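Speaker notes: Buying a desk for a shared room
Stestcombe Library evening talks, 22 March 2025
Speaker: Dalia Naciri

Slide 1. Title
Wait for the door to close. Say thanks to Jhair Cabrera for setting up the projector. Questions at the end, except if a word isn't clear.

Slide 2. Where this started
I spent 10 years fitting out small offices, most of them in buildings meant for something else. Old shops, a chapel, the upper floor of the Monance mill. The furniture budget was usually whatever remained after the wiring. Tonight is about tables and desks: how deep, how high, what finish, and where to put them.

Slide 3. Depth before length
People measure the wall and buy the longest top that fits. Depth gets forgotten. A shallow top pushes the screen too close to your face, and a very deep one collects paper along the back. Tape the outline on the floor and leave it there for a few days. Walk past it with a bag on your shoulder.

Tell the Cleta story — they ordered for the wall and then couldn't open the supply closet. Keep it short.

Slide 4. Corners
A table near a corner has two sides you can't easily reach. Put the things you use least over there. Check the outlets first, and the baseboard heater if there is one. Leave a hand's width behind the top for cords. 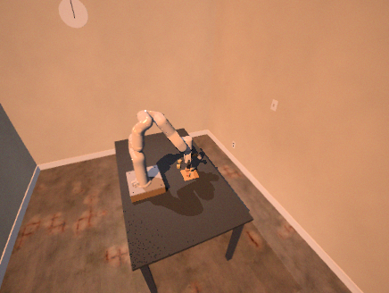 Slide 5. Long table near a corner, matte charcoal top. Computer rendering.

Stay on this one for a minute and talk about finish. Matte tops cut down on glare from ceiling lights. Dark ones show dust and pale crumbs, and light ones show coffee. Pass the sample chips around now, starting from the left. Ask for them back.

Slide 6. Legs
Ask who has hit a knee on a table leg this week. Legs at the corners leave the middle clear for a chair. If two people share a long side, sit in the chairs before you pay. Check for crossbars.

Slide 7. Money
The Jaber job: 4 tables, delivered and put together, $1,145 in all. Two were secondhand and had to be leveled. We spent another $100 on felt pads and cord trays, and I would spend that again. The tables are still in use.

Slide 8. Secondhand
Look underneath. Swollen edges mean water got in. Loose screws are fine, stripped holes are more work. Bring a flashlight and a tape measure. Ask how it comes apart — some tops are glued and won't go down a stairwell.

Slide 9. Questions
If it's quiet, ask about standing desks. Someone always has one. The next talk is in September, on lighting. The sign-up sheet is by the coats.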